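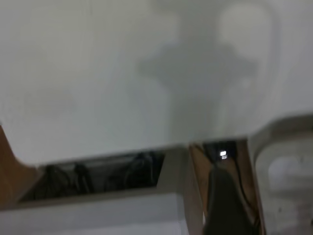

Can you make wheat paste a day ahead and keep it in the fridge?
It keeps about two days with the lid on, but it goes lumpy and needs to be pushed through the sieve again before you use it.

Workshop > Notebooks > Binding > Paste and spines
Search notebooks Go

May 31, 2025

Started on the big Wistley ledger this morning, and I'm writing it all down while my hands still smell of flour. It's a lovely old brute of a book, 1460 pages in 52 sections, and the spine lining came away in flakes as soon as I got a damp brush near it. The old glue is the dark brown sort that goes to toffee when you wet it. I laid on a poultice of thick paste, left it 20 minutes or so under plastic, and scraped with the bone folder, never the metal one (I have learned that lesson on a much nicer book than this).

Paste today was 50 grams of flour, cooked slowly until it turned from milk-white to that greyish, see-through colour, then cooled and sieved twice. Gyu-bin likes it thinner for the tissue repairs and I like it stiffer for the spine, so there are two jars in the fridge now. Please read the labels! The Stelska flour is nearly gone and I'd be happy to stay with it when we reorder. The Plutance bag we tried last August never lost its grittiness, no matter how long I stood there stirring. 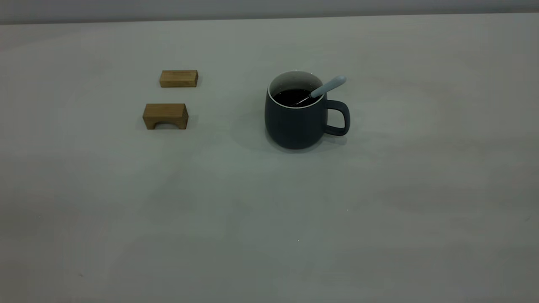
Two small wooden blocks on the grey tabletop.

The sewing is in better shape than I'd feared. Most of the thread is sound, and the only really sad stretch is near page 1039, where somebody once mended a tear with clear tape and the tape has gone the colour of tea. I've left it alone for now. Tsehay has a gentler hand with tape than I do and she's back from the Sala job soon, so I've put a slip of paper in at the spot -- please don't pull it out.

Got as far as one layer of Japanese tissue on the spine, with the grain running head to tail, and it went down beautifully apart from a bubble at the foot that I chased for far too long. It's under the heavy boards tonight. I do want to wait for it to dry right through before the second lining goes on, even if that means the book sits there looking at us for a while.

Still to do: cut the linen, find the good brush (the wide one, not the one with the bald patch), and ask Gyu-bin whether the client wants the old label put back on the new spine or kept loose in an envelope.

3 comments | 2 shares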